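Desk with a raised back shelf – where do I keep glasses so they stop getting scratched?
Posted in Home Organizing

I have a cream-colored desk with a narrow raised section along the back, 40 inches wide. I own more than one pair of glasses and they all end up on it. The back part also holds a pen cup and some kids' blocks, so the glasses get pushed together. The clear pair usually lands in the middle of the desk, open, wherever I took it off. 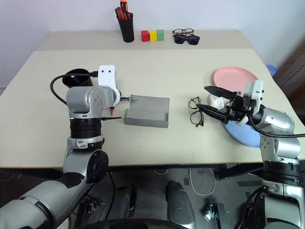 The desk in August, sunglasses and dark frames sharing the back shelf.

I wipe the desk down most evenings and have to move everything first. The sunglasses already have 2 scratches on one lens. I don't want to drill into the wall. Is there a tray or stand that would fit up there, or should I give up on the shelf?

Temberg_40
Your problem is the two pairs overlapping. Any time one frame rests on another, something rubs. Get a shallow tray with a felt bottom, 12 inches long or less, and put it where the glasses are now. Fold each pair and set it down with the lenses facing up. I used a Hundden drawer insert for this and cut the felt to size myself. Slide the blocks to the other end, or put them in a drawer if no one is playing with them.

For the clear pair, pick one spot and use it every time. Clear frames are hard to see on a light desk and I have put my elbow on mine more than once.

halim28
just use the cases they came in

cetska_desk
The tray is fine, but I would keep the sunglasses off the desk completely. You only need them when you go out, so a hard case by the front door makes more sense. That leaves less to move when you clean. Also check what you wipe the lenses with – paper towels and shirt hems can scratch them too. Rinse them first, then use a microfiber cloth.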